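April, studio notebook, started after lunch

Back on the grounds for the Kestcombe panels. I've been putting off writing this up because the last entry was so grumpy, but the third batch of gesso came out well and I want to get down what I did before I forget it.

Recap for whoever picks this up after me: Kestcombe are hanging Byung-chul's new still lifes in their long room, and he wants every panel primed by hand so they all take the paint the same way. He works thin, thin, thin, and then one fat stroke across the top, and if the ground is too thirsty the thin layers go dead and chalky. If it isn't thirsty enough they slide about and he phones me. So I have a pile of birch panels, a bag of whiting, a tin of rabbit skin glue, and not quite enough shelf.

Batch one was too strong. I soaked the glue overnight and got impatient in the morning and didn't add the extra water, and you could see it the next day: fine cracks, all running the same way, like dried mud in a riverbed. Kind of pretty, no use to anybody. Batch two I overcorrected. It looked lovely, sanded like butter, and then a fingernail went straight through it. I've kept one panel from each on the back wall with the recipe penciled on the reverse, please don't paint on them!

Batch three is the Bukhari recipe, from the photocopied sheets that came with the old easel. I'd always been a bit snooty about those sheets (the spelling is terrible and half of page two is a complaint about landlords), but the glue section is sound. The trick, if it is a trick, is a plain coat of weak glue size first, left alone until the next day, and only then the whiting goes in. Sift it in a spoonful at a time and let it sink by itself. Do not stir. I stirred batch two like I was making pancakes and it was full of pinholes.

Temperature: keep the pot at body heat, more or less. I use the inside of my wrist. When it starts to feel like bath water take it off, and when it goes to jelly put it back on. There was a bit where I had the radio on and missed it going past warm, so I threw that pot out and started again. Annoying, but glue that has boiled never comes right and I've wasted enough birch on hoping.

Eight coats, alternating direction. Wide brush for the first two, then the soft one with the split handle. I did the edges as well this time, because Byung-chul doesn't want frames and the last lot had bare ply showing at the corners when they were lit from the side.

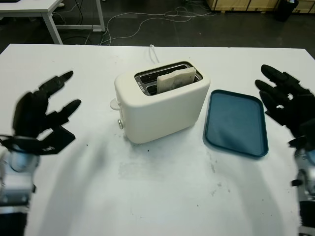 Sanding next, which is most of what I did today. I went at panels one to six with the block and a medium paper, then fine, then the damp linen rag wrapped around a cork. The linen is the bit worth the bother. You get a surface somewhere between eggshell and blotting paper and it smells faintly of chalk and dog. After panel six I mixed up a warm off-white for the toned ones, and since I had no swatch of what he calls "kitchen cream" I matched it to the cream toaster on the white table, which is pretty much exactly the color he keeps describing with his hands. White plus a touch of raw sienna, plus a smaller touch of yellow ochre, then a speck of black to stop it looking like custard. It dries lighter than it looks in the dish, so go a shade darker than you believe. The swatch is glued inside the back cover of this book.

The toned ones are the part I was nervous about. Some painters tint the last coat of gesso itself, some put a thin veil of color over the top once it's all sanded. I tried both on offcuts. Tinting the gesso gives you a very even color, a little dull, and if you sand through to the coat below it shows up as a pale island. The veil has more life in it. You see the brush in it, and the white underneath sort of pushes through. But it also seals the surface a tiny bit, so the thin layers sit up more. I like the veil. I suspect he'll like the veil. I've done two of each so he can be the one to say.

Phone call with Byung-chul, mid-afternoon. He's changed the size of the big one again. It was going to be 100 by 100, square, and I had that panel cut and sized already. Now he wants 72 by 100 (centimeters, he never says) and upright, so it can hang by itself on the end wall. He says a square makes the jug look like it's in a box. I said the jug IS in a box, you painted it in a box, and he laughed for a long time and then said 72. So the square goes in the rack for later and I'll trim a new one from the sheet by the door. If anyone wants a very nicely sized square panel for something, ask me first but the answer is probably yes.

He also asked about linen stretched over the panel for that one, and I'm not keen. Fabric gives you a tooth that the small ones won't have, and he was the one who wanted them all the same in the first place! I'll make up an offcut with some of the fine Eltimura linen we have on the roll and let him feel it. He decides things with his thumb more than his eyes, so there's no use arguing over the phone.

Notes on materials, mostly for reordering:

Whiting is fine, plenty left, keep the bag clipped or it takes up damp from the sink side.

Glue is low. One more batch of this size and that's it. The order number on the last invoice was 2273 and they can look it up from that, you don't need to fill out the long form again.

Cork blocks are shedding. I've been picking crumbs of cork out of the last coat with tweezers, which is a nice quiet job for the first ten minutes.

Fine paper, get the gray one. The brown one leaves a rusty streak on white gesso that you can't see until you've put a veil over it, and then it's all you can see.

The soft brush with the split handle needs a bit of tape or a decent burial.

Something I want to try once this job is out of the door: marble dust in place of a third of the whiting. The Bukhari sheets mention it in one line and then wander off. I remember the panels in the Plulirbridge show a while back, those tiny landscapes hung too high by the stairs, and they had a sort of glitter in the ground when you stood off to one side. I'd bet money that was marble. It would be hopeless for Byung-chul, he hates anything that twinkles, but it might be good for my own stuff, the night pictures, where I've been struggling to get the darks to do anything at all. Every dark I've laid on plain gesso this year has gone flat as a blackboard. Maybe it's the ground. Maybe it's me using up that horrible old tube of umber.

Late afternoon, light going. I had a look at panels one to six against the window, tilted, and one to five are good. Six has a low spot near the bottom left where I must have leaned on the block, you can feel it more than see it. I could fill it with another coat just there, but patches never sand flush for me, so I'll give the whole panel one more coat tomorrow and sand it again. Seven and eight still to do. The toned ones are lying flat on the drying rack with the veil still tacky, so please keep the fan off.

Also, washed the pots with warm water while the glue was still soft, for once in my life. It took no time at all. Left the double boiler upside down on the draining board and the strainer hanging on its nail.

For the morning: size the new upright before anything else, so it can dry while I'm sanding. Coat on six. Cut a strip of linen for the offcut. Ring Kestcombe and ask what kind of fixings they want on the backs, because if it's the keyhole plates I need to rout for them before the final sanding and not after, dust everywhere. Buy tape for the brush.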